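Folders and sorters wanted, Rarotgate clothing room

Posted 9 Mar 2023

We need people who can fold. T-shirts mostly, also sweatshirts, kids stuff, the odd tablecloth. Part time, paid, start as soon as you can get here.

Kvaran takes in used clothing from all over Rarotgate and Cidby, sorts it, folds it and sends it back out in bundles to schools, shelters and two thrift stores. January was our biggest month ever, 3024 pieces in, and we still have bags from then that have not been opened. So. Help please.

What you'd be doing

Mornings are sorting. Bags get tipped out on the side table, you pull out anything torn, stained or missing a zipper and that goes in the rag box. The rest goes by size, then by type. Labels lie, so hold it up and look. A men's medium from ten years of hot dryers is a kids 14.

Afternoons are folding. Every tee gets folded the same way so the bundles stack flat. Face down, sides in, sleeves back over, then up from the hem in two goes and flip. Front print should end up on top and in the middle if there is one, because the schools like to see what they are getting. Sleeves are where people go wrong. A sleeve that isn't tucked in makes a lump, and twelve lumps makes a bundle that falls over in the van.

You'll get shown all this. Takes a morning to learn and a couple weeks to get quick.

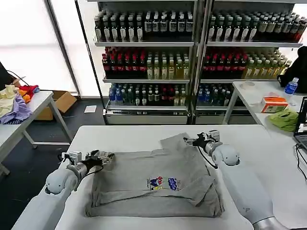
Photo: Dagný Damgaard / Kvaran

Gray tees like this one are most of what we see, with or without a cartoon on the front. If you fold one to a rough rectangle and it still has a flap sticking out, you open it up and go again. No shame in it, everybody does for the first week.

The room

Ground floor, big windows with white blinds, dark floor, white tables. Two tall shelving units of bottled drinks on the back wall. Those are for staff, take what you want, write it on the sheet. Heating is decent. Parking is not, use the lot on the Galard side and walk across.

You will be on your feet for most of the shift. There are stools but the tables are a bit high for them. Wear flat shoes. If dust or lint bothers you tell us up front, we have masks but it is a linty job and theres no way round that.

Hours and pay

Two shifts, 9 to 12:30 and 1:15 to 4:45, Monday to Friday. You can do one or both. We'd like at least three shifts a week from you, same days every week if possible so the roster doesn't have to be redone every Sunday night by Elsa.

Pay is $119 per full day, $60 if you only do the one shift (yes it rounds up in your favor). Paid every second Friday by bank transfer. No cash. Bus fare from Cidby covered, keep the ticket.

Who we want

No experience needed. Retail or laundry or hotel work is a plus. So is raising four kids. You need to be able to lift a full bag onto a table, with help if its a big one, and be OK doing the same thing for a few hours with the radio on. Over 18 for the afternoon shift, 16 and up with a parent's signature for mornings during school breaks.

We are not looking for people who want to be picking through for themselves. Staff can buy from the room on the last Friday of the month, like everybody else, at thrift store prices. Please don't ask for exceptions.

Good English not required. Some of our best folders had almost none when they came in.

How to apply

Call and ask for extension 1744, or stop by during a shift and ask for Elsa Kuusisto. Tell us your name, which days you can do, which shift, and when you could start. A resume is fine but a note is fine too. Please do NOT email attachments, the old inbox is full and they bounce.

Everyone gets a short paid trial, one shift, usually the same week. Wear something you don't mind getting fluff on. Bring lunch if you're doing the full day, microwave is in the hallway, fridge is small.

Spots open right now: five mornings, three afternoons. We take people in the order they get in touch and will pull this notice when it's full. If you applied last year and didnt hear back, sorry, try again, we were short in the office then.

Questions about pickup routes or donating go to Dagný, not Elsa.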